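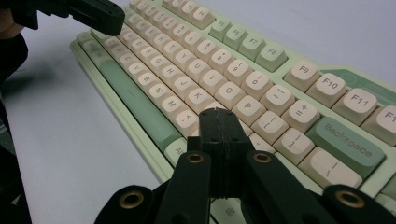
Keyboard with a pale mint-green case on a white tabletop

Home | Archive | By thread | By author | Subscribe

[growers-list] Re: Sulphur additions before bottling, Kurian block

From: Geetha Nambiar
Date: December 18, 2025

Dear Jonalyn,

Thank you for your message, which has been passed to the cellar group. I reply to the list as other members have raised the same point.

Jonalyn Estrella wrote:
> We have 33 barrels of the Kurian red to be racked and
> blended before bottling. Two of them show a free sulphur
> reading well below the rest. Should these be corrected
> separately, or may we blend first and adjust the tank?
> The Stillo contract bottler has asked for our figures.

The group's advice is that the two barrels should be tasted and tested again before any blending takes place. If either shows signs of volatile acidity, it should be kept apart and topped up until a laboratory result is available. Where both are sound, they may be corrected singly and then joined to the main lot. A final reading should be taken from the tank once it has been well mixed — not from the valve alone, where the sample may mislead.

Members are also reminded that pH must be reported with every sulphur figure. Of the 38 returns received since August, nearly 33 gave no pH at all, and the group was unable to comment on them.

Growers sending fruit to the Nidari press house should continue to use the existing form. The revised version will be circulated to the list when the press house has approved it.

Please send your second set of readings to me directly, quoting lot 255.

Yours sincerely,
Geetha Nambiar
For the cellar group

2 replies | 0 shares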